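Plates, cups and a planner that won't sit still

12 Dec 2018

Quick one because I've got a train at six and I promised Špela I'd write this up before I forget what we did. Notes mostly. Sorry in advance.

So the table-laying task. Two arms, a cloth, plates in the middle, a cup in each hand. The job is to put each cup down next to its plate without knocking anything or each other. Sounds like nothing. It has eaten my autumn.

Where we'd got to last time: perception fine, grasping fine, each arm on its own fine. Both arms together, rubbish. Long pauses, then a lurch, then a pause. One arm waiting on the other, the other waiting on the first. I'd blamed the collision checker since July and rewritten it twice. Wasn't the collision checker.

What it was. Krasniqi (our planner, named after a street, long story) plans for one arm at a time and treats the other one as a lump that takes up space. Fine if the other arm is parked. If it's moving you need to know where it'll be, not where it is. We had code for that. I wrote it. It passed the planned path across properly, all the points, all in order. But the times on those points were counted from when the plan was made and the left arm read them as counted from when it got the message. So each arm thought the other was a bit further behind than it was. Every single time.

The gap was 200 milliseconds on a good day. On a bad day, with logging turned up, 400. And of course I had the logging turned up most days, becuase I was looking for the bug.

Špela Georgiou found it, I should say. She put both clocks on the same plot and one line was sat to the right of the other and that was that. Ten minutes. I'd been at it for weeks. Cake owed.

The fix is dull. One clock, stamped once, by the machine that makes the plan, and everything downstream has to use that stamp or refuse the message. No more "now" anywhere in the arm code. I grepped for it and took out every one I found, including a couple in the gripper driver that weren't hurting anyone but I was in a mood.
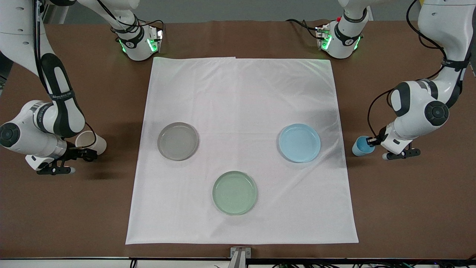
Both cups held sideways, three plates on the cloth.

The sideways cups are the other half of this post. The grasp picker likes them that way, it's a strong hold and it scores well, so it picks it nearly always. Then the planner has to find room for the wrist to turn the cup upright before it goes down, and with two arms over one cloth there isn't a lot of room. You can turn it early, out at the side, and carry it in upright. Or carry it in on its side and turn it over the plates, and that's where the elbows start wanting the same bit of air.

Krasniqi used to do the second one. Why? Shortest path. I'd told it to like short paths and it did exactly what I'd told it.

Now there's a cost for turning anything inside the shared area — a soft one, it can still do it if it has to. Shared area is just a box over the cloth, set in the config. I tried being clever and working the box out from the plate positions and it jumped every time the plate detector twitched, so the plan got thrown away and started again. Fixed box. Done. Will be clever another year.

On the detector, since someone asked on the Bodik list. It's still the same model as the summer. What changed is the bit after it. Pale plates on a white cloth are a pain, the edge comes and goes depending on the light, and the see-through grey one is the worst of the lot. Depth is useless on it, you mostly get the cloth behind. So we stopped asking for the whole outline and fit a circle to whatever bits of rim we do get, and keep hold of the last good answer for a bit if the new one is poor. Crude but the numbers stopped wobbling.

The keeping-hold bit has a bug of its own, before you all write in. If you move a plate by hand while it's holding the old answer, it'll carry on believing the old answer for a moment. There's a ticket. Don't move the plates by hand.

Other things, no order:

The replay tool works on both arms now. You can drag the time bar and see both plans and both real paths on top of each other. Should have built this first. Would've seen the clock thing straight away.

Test set is up to 1,214 starting layouts, all simulated. It takes ages so the overnight job does the full set and the quick check before a merge does a small slice. If your merge passes the slice and fails overnight you will get an email from me and it will be short.

Config files moved. They're in the Braswood repo now with everything else, the old place has a note in it and nothing more. If your launch script can't find the joint limits that's why.

Still on the list: 3 layouts that the planner gives up on every time. Same 3 whatever I do to the costs. All have a plate close to the near edge of the cloth, and I think the wrist limit is just a hair too tight in the config, someone (me) may have typed it in by hand from a drawing. Checking tomorow.

Also the give-up message says "no path found" with no hint as to why. Want it to say which joint or which pair of links ran out of room. Špela has half a branch for that, I have opinions about the wording, we'll see.

I'm talking about the clock stuff at the Satolley meetup in the new year, if I can make slides out of one plot and a lot of grumbling. Come and heckle.

Right, train. Comments are open but I won't see them till tonight.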